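Trekisel

Retry-storm labels for service call traces. Data card and usage notes, release 4.

Summary

Trekisel is a set of labeled call traces from a small cluster of web services. Each trace covers one window of traffic between services, and each window carries a label saying whether the clients in it were retrying failed calls faster than the server could clear them. The set is meant for training and testing detectors that work on timing data alone, without access to message bodies.

Contents

The release holds 1,637 windows. Of these, 911 are labeled normal and the rest are labeled storm. A window is stored as one compressed file of newline-separated JSON records, sorted by start time. The labels are in a separate file, labels.csv, keyed by window id.

Record fields

window_id: string, unique across the release
span_id: string, unique within a window
parent_id: string, empty for root spans
service: one of the service names listed in services.txt
start_us: integer, microseconds from the start of the window
dur_us: integer, microseconds
status: ok, timeout, refused or reset
attempt: integer, starts at 1 for the first try

The attempt field was written by the client library. Clients built before the March rebuild did not send it, and for those spans the value is 0. Treat 0 as missing. Do not fold it into 1.

Collection

Traces were recorded on the Gindau test cluster with the Ulisard collector. Load came from a replay tool driven by a fixed seed per window. Storms were started by adding delay to one service and leaving the default retry policy in place. The delay was removed before the end of the window in most runs, so many storm windows include a recovery phase. Span sampling was turned off. Spans longer than the window are cut at the window end and keep the status they had at that point.

Labeling

Catinca Olteanu wrote the labeling rule. A window is marked storm if retries outnumber first attempts on any single edge of the call graph for 100 consecutive buckets of 50 ms. The rule runs on server-side counters, which are not part of the release. Windows where the counters had gaps were checked by hand by Sânziana Zamfir, and these have reviewed=1 in labels.csv.

Splits

The files train.txt, dev.txt and test.txt list window ids. Windows that share a replay seed are always in the same split. If you make your own splits, group by the seed column in labels.csv, or scores on the test part will come out too high.

Loading

pip install trekisel
trekisel fetch --release 4 --out ./data
trekisel check ./data

The check command compares file hashes and exits with a nonzero code on the first mismatch. On a slow disk, pass --jobs 1.

Baseline

The Pîrvu baseline in baselines/ is a threshold on the ratio of timeouts to completed calls per edge. It needs no training. Scores are written to out/pirvu.json. It misses storms that begin near the end of a window.

Known problems

Clock drift between hosts was corrected with one offset per window. Child spans can still start before their parents by a few microseconds.
The service name "cart-old" appears in some windows and is missing from services.txt.
Release 3 ids are not valid in release 4. A mapping is in docs/id_map.csv.
The refused status is rare in the dev split.

License

Data: CC BY 4.0. Code: MIT.

Last updated: June 15, 2026

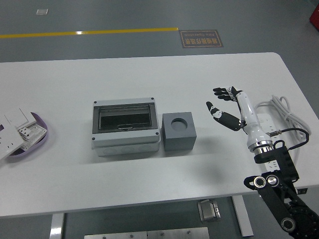
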